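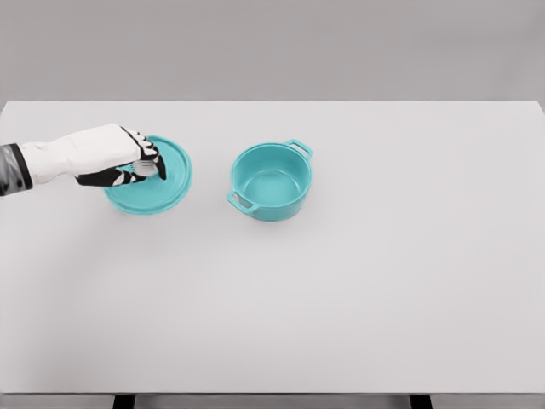 Week 5 handout: Can machines do the chores yet?

Read before the afternoon session. Bring a pen, and bring one pot with a lid from your own kitchen if you can carry it on the bus without annoying anybody. (Glass lids are fine, wrap them in a towel.)

Where we got to last week

We finished on vacuum cleaners and dishwashers, and Dumisani Modise asked the question I was hoping somebody would ask: if we've had machines washing our plates for decades, why is this course treating housework as an unsolved problem? Great question! The short version is that a dishwasher doesn't do the dishes. It does the middle bit. A person scrapes the plates, works out that the big bowl has to go on an angle, puts the tablet in, shuts the door, and later on puts everything away in cupboards that were never designed with a machine in mind. The washing is hot water and spray arms. The rest is hands and judgement, and that's what we're on about from here to the end of term.

Keep the dishwasher in your head all through this handout. Whenever you read that a machine "can do" a chore, ask which bit of the chore it's doing and who does the rest.

5.1 Putting a lid on a pot

I've picked this one on purpose because it sounds like nothing. You did it last night while talking to somebody and you can't remember doing it. Try writing it out, though, and you get something like this:

Find the lid. Find the pot. Work out which way up the lid is.
Get your fingers around the knob. It's small, and your palm has to stay clear of the rim.
Lift straight up, so the lid doesn't swing.
Carry it across to the pot, high enough to clear the rim and the handles.
Line it up. You can't see the underside now, your own hand is in the way.
Lower it until it touches, and feel whether it has touched evenly.
If it rocks, jiggle it.
Let go without dragging it off again.

The jiggle is my favourite part of this whole course. Nearly all the cleverness is in it. People don't aim perfectly and then lower; we aim badly, bump into the rim, and let the bump tell our fingers which way to slide. The rim does half the work for us. A machine that only looks has to be right before it moves. A machine that can feel gets to be a little bit wrong and fix it on the way down, and that is a lovely thing to watch when it goes well.

Question to think about: close your eyes and put the lid on your pot at home. How much harder was it? Now do it with eyes open and thick oven mitts on. Which was worse? Last year's group split nearly down the middle and I still don't know what to make of it.

5.2 Two fingers or five?

A two-finger gripper is cheap, strong and easy to control. For a knob in the middle of a lid it's a perfectly good choice. You close, you lift, off you go. The weak spot is twist: two flat fingers on a round knob make a sort of hinge, and if the lid is heavier on one side it'll tip.

A hand with a thumb and several fingers can hold the knob from more directions, so it resists tipping much better. It can also use the same shape to pick up a spoon, a sponge or a bag of rice. The cost is that every joint has to be told what to do. More joints means more ways to hold the thing properly and a great many more ways to hold it badly.

Jacobus Zulu (he's taking the second half of the session, so save your hard questions for him) puts it to his shop-floor trainees this way: buy the hand for the worst object on the bench. If everything on your bench is the same box, you'd be mad to buy fingers. If it's a kitchen, well, have a look in your third drawer down.

5.3 Practice in a made-up kitchen

A lot of the learning now happens in simulation, meaning a physics program with a picture drawn over the top. You can drop a simulated lid all night and never sweep anything up. You can change its weight, make the table slippery, shift the pot a few centimetres, and run it again before you've finished your tea.

We'll use results from the Rukex exercise set, which some of you will remember from the September intro. The task is lid onto pot, one arm, clear table. Figures for the worksheet:

Attempts run in simulation: 2,854
Lid seated on the pot: 1,168
Lid picked up but not seated: 1,096
The remaining attempts never got the lid off the table.

Work out the three percentages yourselves before the session. Then look at the middle group, which is nearly as big as the first. Picking up and placing are different skills! A short video that stops after the grasp would make this system look like a champion. When you watch any demonstration this week, note the moment it starts and the moment it stops.

Things simulation tends to get wrong, and that we'll come back to:

Friction. Real knobs have grease on them. Real fingers wear smooth.
Rattle. A lid touching a rim makes dozens of tiny contacts, and programs simplify these to keep up.
Bendy things. Tea towels, bin liners, the cord on the kettle. Rigid pots are the easy end of the cupboard.
Mess. A clean table with two objects on it is where you start learning. Nobody's Sunday roast looks like that.

5.4 Over on the shop floor

The shop floor is way ahead of the kitchen, and it's worth being fair about why. At the Cistov packing line (the reading has the full write-up) the arms cap 500 tubs between checks. It's the same basic job as our pot: round thing goes on round thing. But the tubs arrive in the same spot, the same colour, the same way up, and the lids come down a chute. The building has been arranged around the robot.

Your home has been arranged around you, and then rearranged by whoever you live with. That's the real gap. I'd love you to come out of this course able to look at any chore and say how much of it is the task itself and how much is the surroundings changing on you.

Jelliven, the other case in the reading, tried to go halfway: a small commercial kitchen with fixed spots for every pan. Staff liked the robot and hated the fixed spots. Read the interview on that one, it's very good and quite funny.

5.5 So, can they?

My own scorecard as it stands. Argue with me.

Vacuuming a flat floor: yes, with somebody picking up the socks first.
Mowing a plain lawn: yes.
Capping, sorting and stacking the same item at work: yes, and for years now.
Putting a lid on a known pot on a clear surface: often enough to be exciting, not often enough to leave alone with soup.
Emptying a dishwasher into a strange kitchen: bits of it, slowly.
Folding a mixed basket of washing: getting better, and I change my mind about it every few months.
Making a bed with a person's idea of neat: no.
Cleaning a bathroom top to bottom: no.

I've been teaching some version of this list for a good while and items do move up it. Lids were a flat "no" the first time I wrote it out. I get a real kick out of crossing things off.

For the session

1. Your three percentages from 5.3, with working.
2. One chore from your own home broken into steps, as small as you can make them. Mark the step where touch matters most.
3. For the same chore, one change to the room that would make it easier for a machine. Would you put up with that change?
4. The Jacobs chapter, first half only. Skip the maths box, we'll do it together on the whiteboard.

If you can't make the session, slide your worksheet under my door before 4 pm and borrow somebody's notes on Jacobus's half, as he doesn't use slides.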